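Written rules for hand-held gripper sessions in people's homes -- what do yours say?

Posted in: Automation and Workshop Practice

Nallness

I have been handed the job of writing our house rules for people who fold clothes with a hand-held gripper in ordinary bedrooms. The last set ran to 18 pages and had a section on lanyards. I want something that fits on one side of paper and that a tired person will still follow at four in the afternoon. 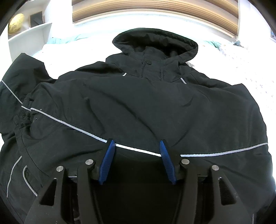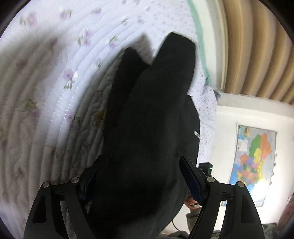
My sticking point is the rule about bare hands. The old document says "the operator shall not touch the item", full stop, which was plainly written by someone who has never tried to fold anything bigger than a tea towel. Large dark garments are the worst of it. With the jacket laid out on the bed and the fingers open over the chest, the rule looks perfectly sensible. Once the black fabric is bunched up between the fingers there's a hand down beside it, and by the letter of the thing that's a breach. Do I ban it and throw out half our October recordings, or allow it and say how much? I'd also like to know whether anyone has a sane rule for what counts as a finished attempt. Ours says "when the task is complete", and we have had two arguments over it already.

Casimiro Aranda

Allow it, but write down which kind. We went through the same thing and ended up with this, which has lasted longer than anything else I've drafted:

The free hand may hold the tool or steady the surface at any time.
The free hand may not move the item while the fingers are closed on it.
If it does, carry on to the end, then mark the attempt "assisted" before starting the next one.

The third line matters most. Our old rule said stop at once, so people stopped, swore, and began again, and we had a folder full of four-second attempts and some very colourful audio. Out of 400 attempts last time we marked 18 as assisted and kept every one. Whoever uses them later can decide if they want them. Don't make your operators judge that with a coat in their hand.

For the finish: fingers open, tool clear of the item, count to two. It makes no mention of whether the fold is any good. You can grade that later, sitting down, with tea.

I'd add a line about what is on the walls and shelves. It's somebody's home, and a garment session will take in half the room whether you like it or not. Ask the householder to look round first and move anything they don't want recorded. Post with an address on it is the usual one. A calendar with the dentist's number is another. Ours sign a short sheet to say they have looked, and it has saved us a fair bit of grovelling.

Waltach

just ban hands. rules are rules

we did 1000 at Cledonstead with no hands at all and it was fine. slow but fine

Casimiro Aranda

Were any of those coats?

Waltach

flannels mostly

Cuesta

Mostly with Casimiro here, with one quibble. "Steady the surface" is wide enough to drive a van through. I have watched a man steady a bedspread so firmly that the shirt on top of it folded itself. We changed ours to "may rest on the surface, may not pull it", and then had to explain to him personally what pull meant.

Also put a version number on your one side of paper and have people note it down with each session. We didn't, and there are 606 attempts on our drive that were done under either the old rule or the new one. I have been asked twice which. I have said "yes" both times.

Nallness

Thank you all. I'm taking the three lines more or less whole, with Cuesta's wording for the surface, and the version number is going at the top in large type. The lanyard section is staying out unless somebody puts up a fight for it.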